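Sturnasora House Residents' Forum
Board: Interiors and Fittings
Topic: Sheer curtains for the west windows — guidance before the replacement order
6 replies

Posted by fittings_desk
Opening post, 26/07/2019

Residents on the upper floors are asked to comment on the proposed replacement of sheer curtains in the west-facing living rooms. The present curtains were installed with the building and have no common specification. The management office intends to place one order with Grurico, and any household may join it or decline.

Two fabrics are under consideration. The first is an off-white sheer in a loose, open weave. The second is a closer voile from Zendeck, in white only. Samples of both may be examined at the front desk during office hours.

The office's preference is for the open weave. It gathers softly when taken in the hand and admits a good deal of daylight.

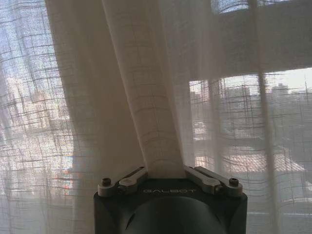
It is also the less costly of the two to hem, and the supplier is able to match it in later years should a single panel need replacing. Households wishing to join the order should reply in this topic with their preference and the finished drop they require.

Posted by upper_west_15

Thank you for the notice. This household supports the open weave. We would ask, however, that the office state the fullness on which the price is based. A sheer ordered at the bare width of the track hangs flat and looks mean, particularly across a wide window with a smaller pane set below it.

Posted by r_tenant_north

I must record a different view. An open weave offers very little privacy after dark when the lamps are lit. In December, when it is dark before most of us are home, this is a matter of some consequence. The voile is the more suitable fabric and the office should say so plainly.

Posted by fittings_desk

Both points are noted. The price assumes double fullness. On privacy, the office accepts that neither fabric is a substitute for a lined curtain, and residents may keep their lined pair on the rear track.

Posted by upper_west_15

With respect to the previous speaker, the case for privacy is weaker on this side of the building than on the north. Our windows give onto a broad flat roof with a metal railing, and the city lies beyond it. The greater nuisance is low sun coming across that pale roof and into the room. A sheer of either kind would soften it.
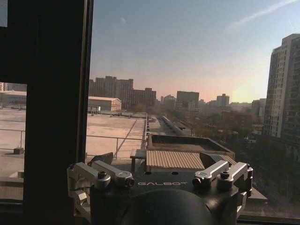
Measuring and ordering

Posted by fittings_desk

Several households have asked how the measurements are to be taken. The following applies to both fabrics.

Measure the track from end to end, and do not measure the glass.

Take the drop from the underside of the glider to the floor at both ends and in the middle. Enter the shortest figure on the form.

State whether the curtain is to be in one piece or a pair.

Orders of up to 15 panels will be delivered together. A deposit of 500 per household is payable to the office, and the balance falls due on delivery.

Posted by vidmar_track_owner

I should be grateful if the office would address the tracks as well. Ours is the Vidmar pattern and the gliders catch at the join. New curtains on a poor track will be dragged by hand and will tear at the heading within a short time. I had a quotation of around 4000 for the whole flat, which I declined.

I would add a word in favor of leaving the glass uncovered by day. These are large windows in dark brown frames, and on a clear day the view takes in the apartment towers, the street trees and the buildings fading off toward the horizon. I am not persuaded that any sheer should be drawn across that permanently.
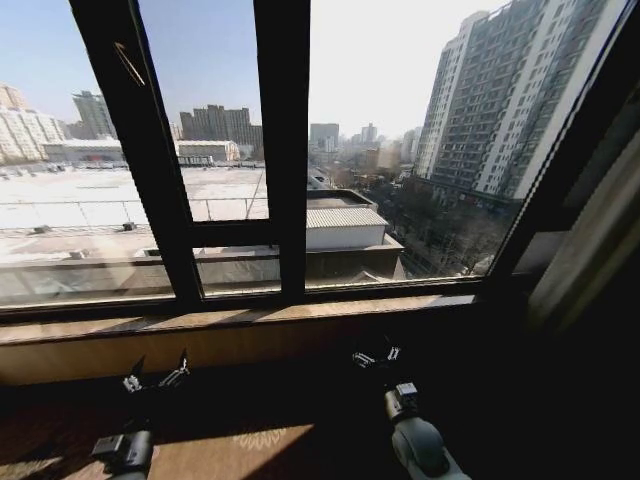
Tracks, latches and cleaning

Posted by r_tenant_north

I agree with the previous post as to the tracks, although not as to the view. A curtain may be opened whenever one wishes. The office should also remind residents to keep fabric clear of the window latch when closing the sash. I have mended one snag of that kind and do not wish to mend another.

Please also confirm the washing instructions before the order is placed. My preference remains the voile — one pair, full drop, measurements to follow by form.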